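Home | About us | Flower hire | Workshops | Care of silk flowers | Contact

Print this page | E-mail this page

About Soltetetti

Soltetetti is a small studio for artificial flowers. We make arrangements for shops, waiting rooms, weddings and private homes, and we also hire them out by the week. The studio was started by Aino Juntunen, who before that worked 16 years in window dressing and was tired of throwing away flowers every Monday.

In the beginning there was one table, one cupboard and Aino. Today we are six persons, and the cupboard has become a storeroom with 56 shelves. Each shelf has one kind of flower and one colour, so that an arrangement can be repeated also after several years, if the customer wishes to have the same again.

How we work

Every order begins with a conversation. We ask where the flowers will stand, from which side people will see them, and if there is a window near. Strong sun is the biggest enemy of blue and violet colours, and for such places we usually propose white or green.

After this, Dayana Valdovinos makes a first arrangement. She takes the flower heads and the leaves separately and lays them on a white table, where the colours are easy to compare. Small parts are kept in plastic baskets with holes, because dust falls through and does not stay between the petals. When the customer has said yes, Apolinar Olvera cuts the stems to their length and fixes them in the vase.

Flowers that come back from hire are looked through one by one. We bend the stems into shape, brush the petals with a soft brush and put aside the leaves which have lost their colour. A normal return takes us ten minutes for each vase, a large one can take the whole morning.

Our hydrangeas

The hydrangea is the flower we are asked for most often, and the pale blue is the favourite. It fills a vase quickly and it looks well also from a distance. We choose the heads by looking at them from below, where the branching of the stems shows if the maker has been careful. The leaves should have a toothed edge, as on the living plant.
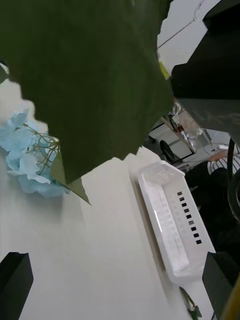
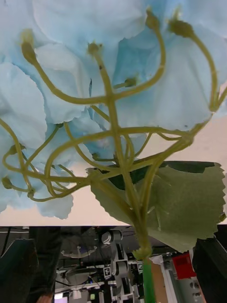 Workshops

On one Sunday in the month we open the studio for a workshop. Ieuan Rees teaches it, and the group is never larger than 10. You will make one table arrangement and take it home with you. Scissors, wire and vases are included in the price. Children are welcome together with an adult.

Visiting us

The storeroom can be visited by appointment. Please write to us some days before and tell us which colours you are interested in, then we will have them ready on the table when you come. Vases for hire can be collected in the afternoon.

Related pages

How to clean silk and plastic flowers
Hire conditions and deposit
Spring colours: our new list from February
Which vase for which flower?
Workshop places and prices

Print this page | E-mail this page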